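Teaching Two Arms to Hang Up Cups: What My Planner Got Wrong

Yakubu Okoro
January 15, 2022

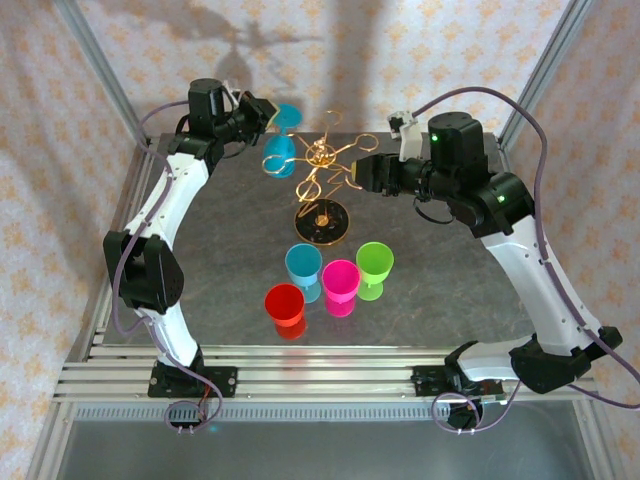
Left gripper with the light blue cup, right gripper open near the gold rack.

I picked this project because I thought the hard part would be the hands. Two arms, a handful of plastic stemmed cups, a wire rack with hooks, and the job is to get the cups off the table and onto the rack. I'd spent the whole of last June reading about grasping, so I came in with a big pile of notes on finger placement and friction and used maybe a page of it. Most of my term went into the software that decides which arm moves, when it moves, and what it does while the other one is in the way. So that's mostly what this report is about.

The code is split into three programs that pass messages to each other. Cosadero is the perception part, Tromedier is the planner, and Sarpong is the low-level control loop that talks to the servos. (The names came off a list my lab section made in the first week and I never got around to changing them.) I wrote Tromedier from scratch. Sarpong was handed down from an earlier class and I only touched the parts I needed to. Cosadero is a mix - the color segmentation is mine, the camera calibration isn't.

Perception

The cups are bright solid colors, and I figured finding them would be an afternoon's work. Threshold on hue, find the blob, fit a circle to the bowl, done. What I hadn't thought about was the tabletop. It's glossy, and every cup throws a colored reflection onto it. My first version of Cosadero happily reported a red cup and then a second, squashed red cup right underneath it, and the planner would sometimes choose the squashed one. Watching an arm reach very confidently for a reflection is funny the first time!

I tried raising the saturation cutoff, which got rid of the reflections and also got rid of half the light blue cup. What ended up working was geometry. A cup has to have a foot that sits on the table plane, and its bowl has to be above that plane. A reflection projects to somewhere below it. So now Cosadero throws out any blob whose fitted bowl center comes out under the table. That check is nine lines long and took me two weeks to come up with.

The two light blue cups were the other headache. With one in the gripper and one still on the table, the tracker would swap their IDs whenever they passed near each other in the camera view, and then Tromedier believed it was holding a cup that was standing in the middle of the table. I fixed this by locking the ID as soon as a gripper closes. While the lock is on, the cup's position comes from the arm's joint angles and Cosadero doesn't get a vote.

The rack is the part I never really solved. It's thin gold wire, curved in every direction, and the depth readings on it are mostly holes. I gave up on detecting the hooks one by one. Cosadero finds the center post, and I measured the hook positions by hand and stored them relative to it. If somebody bends a hook, my program has no idea.

Planning

Tromedier plans each arm with a sampling planner (an RRT, pretty much straight out of the textbook) and then checks the two paths against each other in time. My first plan was to do both arms together as one big problem. On paper it's nicer, and on our machine it was so slow that I could go refill my water bottle between moves. Planning them one after the other is faster, but it means the second arm has to live with whatever the first arm picked.

The elbows caused more trouble than the grippers. I'd been careful to model the fingers and pretty lazy about everything else, and these arms swing their elbows way out to the side, past the edge of the table. I'd only put collision boxes on the forearms. After one loud afternoon I added boxes for every link, plus the frame posts, plus a fat margin for the cables, which I treat as a sausage around the upper arm. It's crude. The cables move and the sausage doesn't.

The space around the rack is handled with a token. Only the arm holding the token can enter, and the other one has to stop at a waiting pose outside. I got a deadlock the very first day, with both arms parked politely at their waiting poses because neither message had been acknowledged. There's a timeout now. If no one has claimed the token after 340 milliseconds, it goes to whichever arm is carrying a cup, and if they both are, it goes to the left.

Hanging a cup means turning it over, and that's where I had to change the cost function. The planner liked to do the whole wrist rotation at the end, right beside the hooks, where there's the least room. I added a penalty for rotating inside the rack zone and it started tipping the cup early, on the way over. I tuned that weight in simulation over 2000 random starts, and I'd do that part sooner if I had the term again. I was tuning by hand on the real arms for way too long.

Control

Sarpong sends joint targets at a fixed rate and I mostly left it alone. The one thing I added is a slow mode for the last bit of an approach, with the speed limit cut and a softer gain on the wrist. The plastic cups are light, and at normal speed a small bump would knock one over.

What's left

Logging! I wrote a replay tool called Orunstead in week 13, and it should have been the first thing I built. It lines up the camera frames, the planner's choices and the joint readings on one timeline, so I can scrub back to the moment something went weird. Nearly every bug I've described here I found the slow way, with print statements, and then saw again in Orunstead in a minute or two.

Next I want to replan while the arms are moving, so a waiting arm can do something useful with its time. I'd also like real hook detection. The token code needs a cleanup before I pass it on, and the hook measurements are in a plain text file next to the planner config, in millimeters, with the post as the origin.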